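Keeping Tablecloths Clean Between Washes

Posted April 29, 2025 in Kitchen & Dining

A tablecloth that gets used every day does not need to go in the washing machine every day. Most of the dirt is crumbs and small spots, and those can be handled on the table.

Shake it out first. Fold the four corners toward the middle, carry the bundle outside, and snap it open a couple of times. Vacuuming works too, with the brush attachment and low suction, but hold the hem down with your free hand.

Spots should be dealt with the same day. Slide a folded dish towel under the cloth, dab the spot with cold water and a drop of dish soap, and work from the outside in. Don't rub. Rubbing lifts the fibers and leaves a dull patch that shows up more than the stain did, especially on dark colors.

Grease is different. Cover it with cornstarch, leave it for 2 hours, and brush it off before you use any water. Old grease may need a second round.

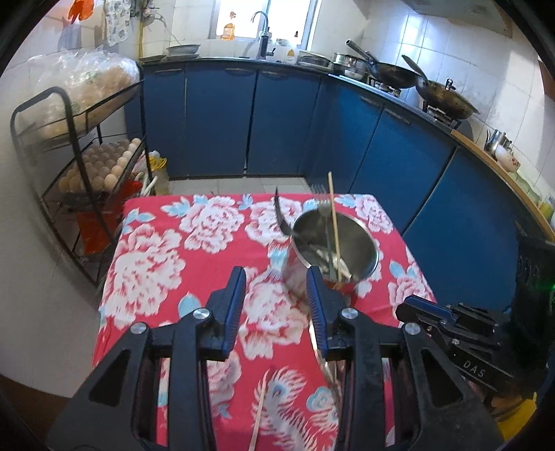 Candle wax comes off best when it is hard. Put an ice cube in a plastic bag, hold it on the wax, then lift the wax with the edge of a spoon. What is left can be drawn out with a paper towel and a warm iron - no steam.

Red and navy cloths lose dye in the first few washes. Wash them alone in cold water, inside out if they are hemmed double, and take them out as soon as the cycle ends. I have tried adding vinegar to set the color and saw no difference. Noemí Alvarado wrote in to say that salt did nothing for hers either.

Vinyl and coated cloths never go in the dryer. Wipe them with a damp sponge and a little soap, then a second time with plain water, or the surface turns sticky. Store them rolled on a cardboard tube. Folded ones crack along the crease, and I lost a good one that way after a single winter in the hall closet.

For cotton, iron while it is still slightly damp, on the wrong side if it has a print. A long cloth is easier to iron on the table itself, over a thick blanket. Check that the table finish can take the heat. Mine couldn't, and there is still a pale ring at one end.

Drips from a teapot: tie a strip of flannel around the base of the spout. It looks a bit odd but it catches most of them.

Next up in September: cloth napkins, and how to get lipstick out of them.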